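Course M-34: Care of Small Robot Cells
Handout 3: Setting up and looking after the two-arm sorting cell
Kiltau Technical Training, revised March 22, 2023

Scope
This handout covers the daily check, cable dressing, gripper care and the acceptance run for the two-arm bench cell. Controller faults are treated in Handout 4. Students should have read the stop procedure before coming to the bench.

1. Before power is applied
Check that both bases are tight on the table. The bolts are marked with paint when torqued. A broken paint line means the bolt has turned and must be reset before the cell is used. Do not simply repaint it.
Look at the mat. It must lie flat, with no raised corners, and its edges must match the marks on the tabletop. A mat that has crept shifts every pick point by the same amount, and the error is easily mistaken for poor calibration. Wipe it with a dry cloth. Solvent hardens the surface and the grip of the mat is lost.

2. Cable dressing
The gripper cable is the part of this cell most often replaced. It leaves the wrist to the side and needs a free loop there. Too short a loop pulls at the connector when the wrist turns to its limit. Too long a loop catches on tray rims. Set the loop with the wrist at mid-range, then jog the last joint slowly to both limits with one hand on the stop.
Straps along the links should hold the cable without denting it. Replace any strap that has been cut and retied. Cables at the base are coiled loosely and must not lie under the mat.

3. Grippers
Remove dust and lint from the fingers after every session that includes cloth. Lint packs behind the finger pads and reduces the closing force. Inspect the pads for glazing. Pads are changed in pairs; the cell takes the Plimberg soft pad, and the hard pad from the older Ninh kit does not fit without a spacer.
After a pad change, re-teach the closed position. The stored value is no longer valid, and the gripper will report an object when it holds none.

4. Tool point check
Run routine 61 on each arm separately. The arm touches the reference pin from four directions. A spread above 3 mm calls for a new tool point calibration. Record the result for each arm in the cell log, including results that pass.

5. Acceptance run
The run is made with soft and rigid items together, at 20 percent speed, and both arms must have passed the check in section 4. Items: one cloth, one bowl, one cup. Containers: one pink tray, one translucent tray. The cloth goes to the pink tray and the bowl to the translucent one. Rim grips are used for the bowl and the cup. 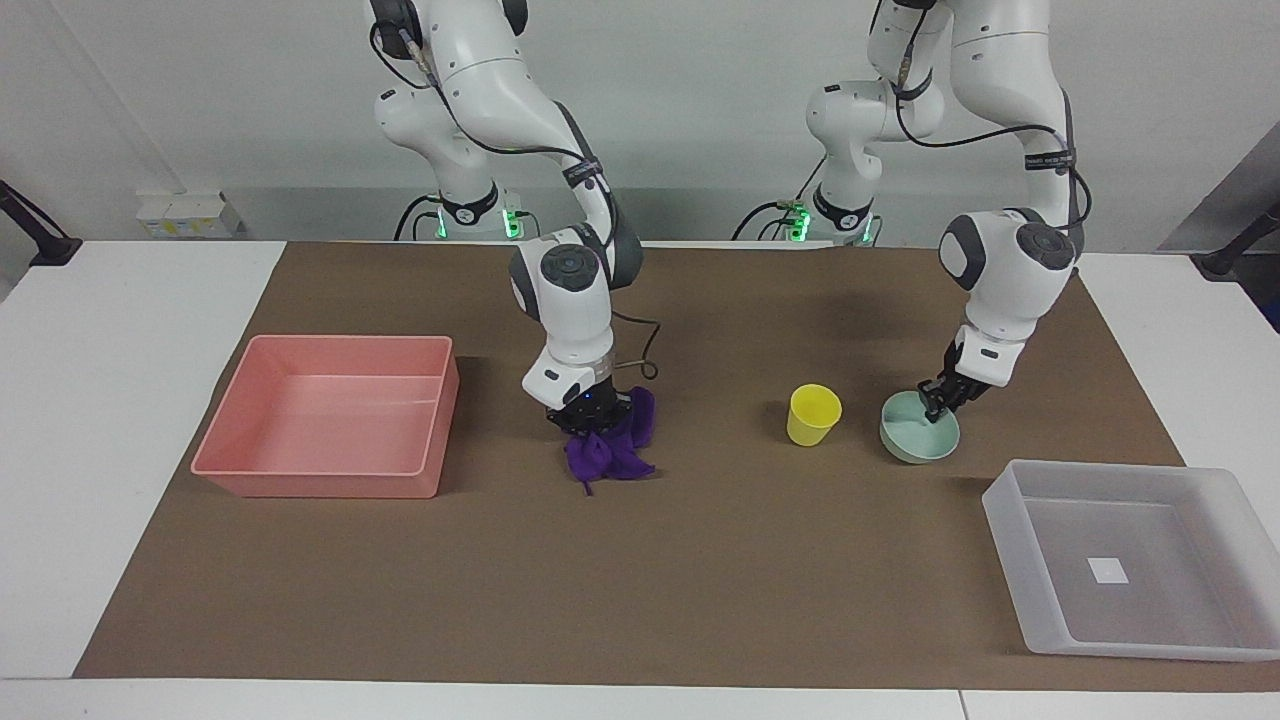
Cloth, bowl and cup at two points of the work.
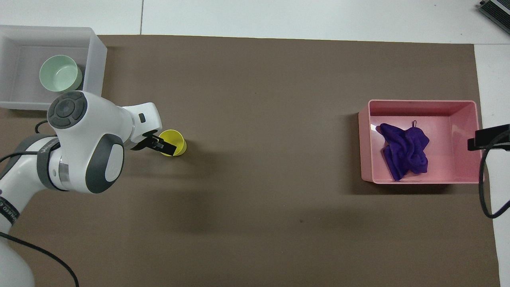 During the run, watch the fingers at the moment of release. An item that follows the fingers upward points to dirty pads or to an opening width set too small. Cloth is the usual case. Increase the opening width in small steps and repeat only the failed move.
Keep hands off the mat while either arm is enabled, including when one arm is paused. The pause applies to a single arm and the other may still move.
If a tray has been pushed out of place, stop both arms, reset the tray by hand and begin the run again from the first item.

6. Records
Enter the date, the operator's initials, the routine 61 results and any part changed. Pads and straps come from the Zedov cabinet and are signed out on the sheet inside the door. Used pads are kept until the October inspection.

Reading for next session: Handout 4, sections 1 and 2.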